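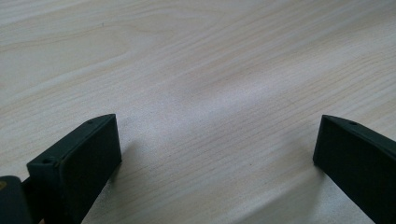
Category: Printing / Network printers

Ticket 306: label printer stops after 11 labels
Opened by: Golnar Abbasi
Assigned to: Ostap Nechyporuk
Date: Apr 14, 2026

Problem
The Mirkex printer in the packing room prints 11 labels and then it stops. The light stays green. In the queue the job shows as "Sending". If I switch the printer off and on, it prints 11 more. We have 64 jar labels to finish for the Halludton order.

Already tried
New label roll, same result. I also changed the network cable for the one from Ghazal's desk. Printing from Ghazal's computer gives the same stop.

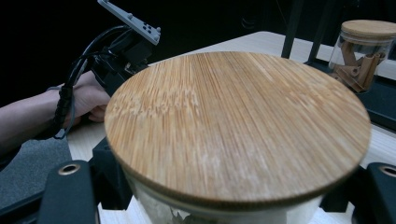
Reply from Ostap Nechyporuk
Thank you for the clear description. I looked in the print server and the driver was updated in January. The new version sends the whole job as one file, and the memory of this printer is small. Please do these steps:
1. Cancel all jobs in the queue.
2. Open Printer properties, Advanced, and choose "Print directly to the printer".
3. Send 2 labels as a test, then the full order.

Reply from Golnar Abbasi
The test was good. The full order stopped one time, at label 11 again, but after I restarted the computer all labels came out.

Status: Solved. Old driver to be installed again by Houshang Safavi.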